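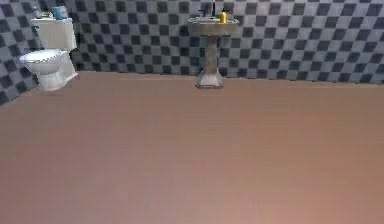 Encarnación Iglesias would put the graphics card first and the mobile base last. Her argument is that we keep pricing the base as if it were the only thing holding us up, when most of what we need to know before ordering it can come out of the simulated flat. She also wants the spare batteries moved out of "nice to have", and I agree with her there.

2019-02-13, equipment planning, second pass

The list from November is out of date. Two of the prices have moved and the Luveck quote has lapsed. Starting over with what we have.

Rental or purchase of the base

Lellance will rent us the small base for 440 a week, delivery to Mestville included, insurance not included. Purchase is still far beyond this year's line. If we rent, we need a fixed task list before it arrives or we will spend the first days charging things and looking for cables.

Task list so far: drive up to the sink, stop, reach for the yellow bottle at the back of the basin. Drive up to the toilet and reach for the teal box on the tank. The sink is the easy approach, open floor the whole way. The toilet sits near the corner with the angled wall beside it, and I don't know yet whether the wider base can turn there. Try both footprints in the model before asking Lellance for anything. Wu's drawing gives the wide one, and the narrow one is on the data sheet.

Reach matters more than I allowed for in November. Items at the back of the basin mean the arm has to go over the rim and past the faucet. Check this with the short arm first. If the short arm does it we save the upgrade.

Graphics card

Getting slow. The bathroom runs fine at low resolution, and tile edges come out a bit soft, good enough for navigation. The balcony is heavier with all the houses and trees past the parapet. Options are a new card, or swapping the backdrop for something plainer. The backdrop costs nothing to swap, but we want the outdoor view for the camera tests, so I would keep it and buy the card. The seller's refurbished one is 318 with a short warranty. Ask if the power supply in the old tower will take it.
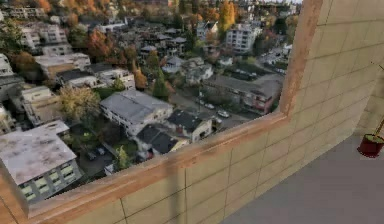
Sensors

One depth camera at 199. November's list had two. Drop the second until we know where the first one gets mounted. Low mount sees the flower pot on the balcony floor well enough on paper, high mount is better for the basin. Run both heights in the model and write down which one loses the target.

No decision on a bumper strip. Wu offered to cut one from stock foam. Say yes if it doesn't hold up the rest.

Batteries and small parts

3 spare packs, same type as the base uses. Get the part number from Lellance in writing, the last one we were given over the phone was for the older charger. Also a proper charging shelf, fuses, and a longer network cable for the bench.

Order of spending

Card, then camera, then batteries, then the rental. Encarnación has the purchase form and will put the card through once I confirm the power supply. Luveck to requote the short arm. I still owe Wu the base drawing with the wheel positions marked.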